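Drying oils, non-drying oils, and the test panels

2/9/18

The panels came off the rack this week, so I can finally write up the oil comparison I started in November. Two people have emailed to ask whether it was abandoned. It was not. Oils are slow, and the basement in Gornthorpe is cool in winter, which makes them slower.

Some background first. Kitchen wood is usually finished with one of two kinds of oil, and labels do a poor job of telling them apart. Mineral oil is a non-drying oil. It soaks in, sits between the fibers as a liquid, and stays a liquid until it migrates, evaporates a little, or gets washed out with soap. Linseed, tung, and walnut are drying oils, although "drying" is a bad word for what they do. Nothing leaves the film the way water leaves a wet towel. The oil takes up oxygen from the air, the fatty acid chains cross-link, and the liquid turns into a soft solid. It gains weight while doing so, at least at first. This is easy to see with a scale and a bit of patience.

The usual predictor of whether an oil will cure is its iodine value, which measures how many double bonds are available for the reaction. Linseed is high. Olive oil is low, which is why a board rubbed with olive oil stays sticky and then smells. The supplier's sheet for the linseed I used gives 176, a normal number for it.

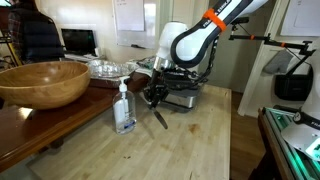 I cut 22 panels from one length of hard maple, all face grain, and sanded them to the same grit. Each was wiped down with a damp cloth, left overnight, and sanded once more by hand to knock off the raised fibers. I skipped this step in an earlier run and the results were useless, because the first water test raised the grain on every panel and made them all look equally bad.

Four finishes went on: plain mineral oil, raw linseed, refined walnut, and Prenar, a blended oil-and-wax product that Saturnino Urquijo gave me half a can of. Some panels got one coat and some got three. Two were left bare as controls. Excess was wiped off after twenty minutes in every case. I want to stress the wiping. Most complaints I read about gummy oil finishes describe a coat that was left to "soak in" overnight, and the part that doesn't soak in forms a skin. The skin then keeps oxygen away from the oil under it.

The panels stood on edge on a wire rack with a gap on both sides. I weighed them on a Trallik bench scale, daily for the first two weeks and weekly after that. Humidity is a nuisance here. Maple picks up and loses water with the weather, and the change can easily be larger than the change in the oil, so every reading was corrected against the bare controls. The correction assumes that oiled and bare wood exchange moisture at the same rate. They don't quite. Olga Montoya pointed this out after I had already collected a month of readings, and I had no good answer except to treat small differences as noise.

With that caveat, the curves are what the textbooks would lead one to expect. Mineral oil panels showed no steady gain. Raw linseed did very little for several days, then climbed, then leveled off. Walnut had a longer delay and a gentler slope. Prenar lost weight quickly at the start, which I take to be solvent leaving, and after that it behaved like a diluted linseed.

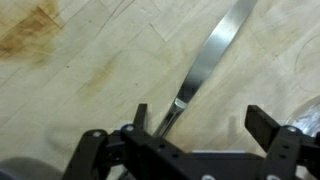

For the water test I put a measured drop on each panel under an upturned glass and left it for an hour. The bare panels darkened and swelled, leaving a ridge I could catch with a fingernail. One coat of anything helped less than I had hoped. Three coats of linseed or Prenar left a faint ring that was gone by the next morning. Three coats of mineral oil did reasonably well on the first drop and noticeably worse after the panel had been washed with dish soap and dried. Repeating the wash made it worse again, while the linseed panels barely changed.

Strong black tea was harder on everything. Tannins and color go in with the water, and an oil finish is porous enough to let some through. I left tea on for an hour as well, and every panel showed some color. Lemon juice afterward lightened the mark on maple a little. Sanding worked, at the cost of the finish. If there is iron involved, for instance a wet steel can left standing on the wood, the mark goes blue-black and needs oxalic acid, which I would keep well away from a food surface unless it is rinsed thoroughly afterward.

Damilola Danladi suggested a hot pan test. I did one, scorched a panel, and learned nothing about oil.

Baltasar Iglesias uses only mineral oil on the boards in his own kitchen and reapplies it every few weeks. His boards look fine. I think the schedule explains it better than the product does. A non-drying oil replaced often will keep water out about as well as a cured one that is never touched, and it has the advantage that a mistake can be washed off. It also won't go rancid, and it raises no question about nut allergies, which walnut oil might.

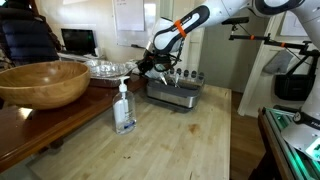
How long should a drying oil cure before the surface is used for food?

Allow at least a month for raw linseed or walnut at normal room temperature, and more in a cold or closed room. My heaviest linseed panels were still gaining a measurable amount when I stopped weighing. Smell is a rough guide. While the oil still smells sharp and a little like paint, the reaction is going on.

"Boiled" linseed is faster because it usually contains metal driers, and I left it out of the comparison for that reason. I would choose a product sold for food surfaces and read its sheet.

One safety matter. Rags wet with drying oil heat up as the oil oxidizes, and a crumpled pile can hold enough of that heat to ignite. Lay them flat outdoors in a single layer until they are stiff, or put them under water in a lidded metal can. Mineral oil rags do not self-heat in this way.

The next batch will be end grain, where uptake is far greater and the wiping time probably has to change. Wakana Tsuchiya has offered a cutoff of cherry as well, and I will run it alongside the maple if it is long enough for a full set. The weighing log for the current panels is nearly 900 lines and needs cleaning up before I post it.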